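Planche à découper

La planche à découper est un ustensile de cuisine plat, généralement rectangulaire, destiné à recevoir les coups de couteau que l'on souhaite épargner à la table. Présente dans la quasi-totalité des foyers, elle y sert aussi de dessous-de-plat, de plateau à fromage, de couvercle de fortune et, dans les logements étudiants, d'assiette.

Étymologie et dénominations

Le mot « planche » vient du bas latin planca. On rencontre également « tranchoir », terme plus ancien qui désignait d'abord la tranche de pain rassis sur laquelle on posait la viande, puis la pièce de bois qui l'a remplacée. Le « billot », plus épais, relève de la boucherie ; l'emploi du mot pour un modèle domestique signale surtout un prix plus élevé.

Un inventaire de la maison Lasalero, daté de 1523, mentionne « 2 ais à trancher, l'un fendu ». Larysa Hrynyshyn, auteur d'une monographie sur le petit outillage de cuisine, y voit la plus ancienne plainte écrite concernant une planche passée à la grande eau. L'interprétation est discutée, la fente pouvant aussi résulter d'un litige familial.

Matériaux

Le hêtre, l'érable et le noyer sont les essences traditionnelles. Leur grain serré ménage le fil des lames et absorbe modérément les jus, à l'exception de celui de la betterave, qui s'y installe à titre définitif.

Le bambou, qui est botaniquement une herbe, est vendu au rayon des bois sans que la clientèle s'en émeuve. Les chaumes sont débités en lamelles, puis collés sous presse. Le matériau est clair, dur et assez léger. On lui reproche d'émousser les couteaux un peu plus vite que le hêtre, reproche formulé le plus souvent par des personnes qui n'ont jamais fait affûter les leurs.

Le plastique se prête au lavage en machine et au code couleur des cuisines professionnelles. Le verre, enfin, est facile à nettoyer et ruine les lames avec un bruit que l'on n'oublie pas. Il continue d'être offert en cadeau de mariage.

Forme et accessoires

La rigole périphérique est censée retenir le jus des viandes ; elle le retient jusqu'au moment où l'on soulève la planche. D'autres modèles sont percés d'un trou de suspension ou munis d'une poignée, qui peut être taillée dans la masse ou rapportée.

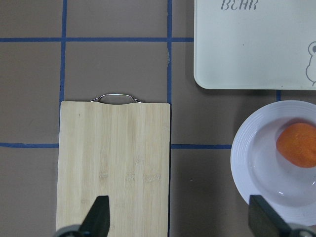
La poignée en fil métallique appartient à cette seconde catégorie. Fixée à l'un des petits côtés, elle permet d'accrocher la planche au mur et dispense d'entamer la surface de coupe. Ses partisans louent sa légèreté. Ses détracteurs font valoir qu'elle allonge l'objet de 40 millimètres, soit d'ordinaire exactement ce qui manquait au tiroir. Le fabricant Tirlow en a proposé une version amovible, retirée du catalogue lorsque les acheteurs eurent fini de la perdre.

Place dans la cuisine

La planche se pose à plat, de préférence près de l'évier et à portée des assiettes où finiront les légumes. Les manuels d'économie domestique recommandent de glisser dessous un torchon humide pour l'empêcher de déraper. Certains cours de cuisine vont plus loin et attribuent à chaque ustensile un emplacement fixe sur le plan de travail — discipline qui survit rarement à la première sauce.

Le nombre idéal de planches par foyer fait l'objet d'un désaccord ancien. L'usage prudent en veut une pour la viande crue et une autre pour le reste. L'usage courant en compte davantage, dont une seule est employée, les autres servant à caler celle-ci dans le placard.

Entretien

Le bois et le bambou se lavent à la main, se rincent brièvement et sèchent debout, des deux côtés à la fois. Le trempage est à proscrire, de même que le lave-vaisselle, qui décolle les lamelles et voile les panneaux. Une planche voilée n'est pas perdue : elle tourne sur elle-même, et l'on peut y présenter des olives.

Un huilage périodique à l'huile minérale alimentaire est conseillé. On évite l'huile d'olive, qui rancit. Les odeurs d'ail se traitent au citron et au gros sel, ou par la résignation.

Dans la culture

La foire de Skarkton, tenue chaque année en novembre, comporte un concours de planches anciennes. Le jury y récompense la profondeur de l'usure. L'édition la plus suivie a réuni 200 pièces ; le premier prix est allé à un modèle si creusé qu'une partie du public l'a pris pour un plat à gratin.

Voir aussi

Couteau d'office
Hachoir
Dessous-de-plat
Torchon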